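Hand-tied bouquet

A hand-tied bouquet is a bunch of cut flowers arranged in the hand, stems and all, and then wrapped so it can be carried home and dropped into a vase. I've kept this entry going on the Furkell wiki for a while now (the flower pages were a bit thin!), and I still do most of my own bunches on a small table with everything else pushed to the side.
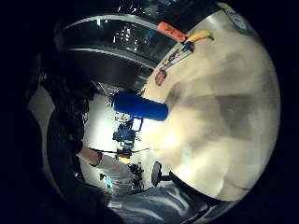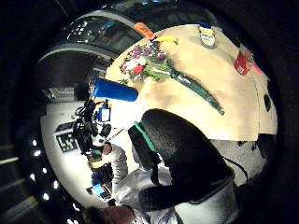
Curved cream-colored surface with stickers, a bright blue cylindrical object at its side; in the second view, a round beige tabletop with a bouquet in glossy green paper.

Wrapping

Glossy paper holds a crease nicely and shrugs off drips, so it's what I reach for first. Green is the classic pick - it blends with the stems and lets purple, white and red blooms do the talking. In Skarnitz, where I learned, the paper goes on at a slant and the blossoms stay fully out in the open. The Vương style wraps higher and tighter, and I love how it looks, but I tear the paper every single time.

Laying it down

A finished bunch spends a surprising amount of time lying on a table. Lay it on its side with the heads clear of the rim, and keep ripe fruit away from it. Bananas are the usual culprit, as they give off ethylene, a gas that makes many cut flowers fade sooner. Mine share a table far too often.

Size and supplies

My everyday sheet is 69 centimeters long, and a Zastora roll gives me about 400 of them if I don't waste the ends (I do). For a bigger bunch I overlap 2 sheets and tape the seam at the back.

See also: Vase life, Floral paper, Stem trimming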